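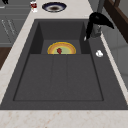 Heriberto Ochoa remarked, when we presented the first results in Genanora, that a guest who washes his own cup stays longer at the table, and that a hostel which forgets this will end as a cheap hotel. His remark was made against our early draft, in which the self-catering kitchen was treated only as a cost. We have since changed our opinion, and this section explains on what grounds.

Reading time: 2 min

4.2 Shared kitchens and the length of stay

The hostels of the Nulto coast were mostly opened in buildings which had served another purpose before. In such houses the bedrooms were made first and the common rooms received what space remained. The kitchen was often placed last of all, in a former store or at the end of a corridor. It is therefore difficult to compare one house with another, and we limited the comparison to two houses under the same management: the Ochoa hostel, in the old town, and the Plolulon hostel, near the ferry landing. They ask the same price for a bed and they receive guests from the same booking office. The Plolulon has a kitchen open to guests from early morning until late evening. In the Ochoa, the kitchen is opened only for the evening meal.

We distributed 400 questionnaires, divided equally between the two houses, beginning in March and ending when the forms were finished. The guest was asked how many nights he had planned at arrival, how many nights he finally stayed, and where he had eaten. The forms were given at departure, because at arrival the guests are tired and answer with little care. Groups with a leader were left out, as their programme is fixed by the school or the club.

Of the guests who cooked at least once, 33 per cent added one or more nights to their plan. Among those who never cooked the share was clearly lower in both houses, but the difference between the houses was smaller than we expected. We must be careful here. A guest who intends to stay long has more reason to buy rice and oil, and so the cooking may follow from the long stay as well as the other way. The questionnaire cannot separate these two explanations.

The written comments were of more help. Many guests said that they had learned of a walk, a boat or a village from another guest while waiting for the stove. Few said that they had learned it from the reception desk, and almost none from the printed leaflets, although the leaflets are the largest item in the information budget of both houses. Several guests at the Ochoa complained that the kitchen was closed at breakfast, and two of them wrote that they had left a day early for this reason.
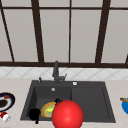
Figure 2. Kitchen window and tiled backsplash (computer rendering).

Gumaro Ayala has argued, in his study of mountain refuges, that the common table matters more than the kitchen, and that a served supper has the same effect on conversation. Our material does not contradict him, for neither of the houses serves supper and we had nothing to compare. It is possible that on the coast, where the restaurants are near, a served supper would find few takers outside the winter.

For the management the practical question was the opening hours. Keeping the kitchen open in the morning at the Ochoa would require a change in the cleaning rota, which at present begins there. The staff proposed to clean the bathrooms first and the kitchen at midday. This order was tried for 2 weeks without objection from the guests, but the period is too short to show any effect on the nights sold, and we do not include it in the tables of section 4.3.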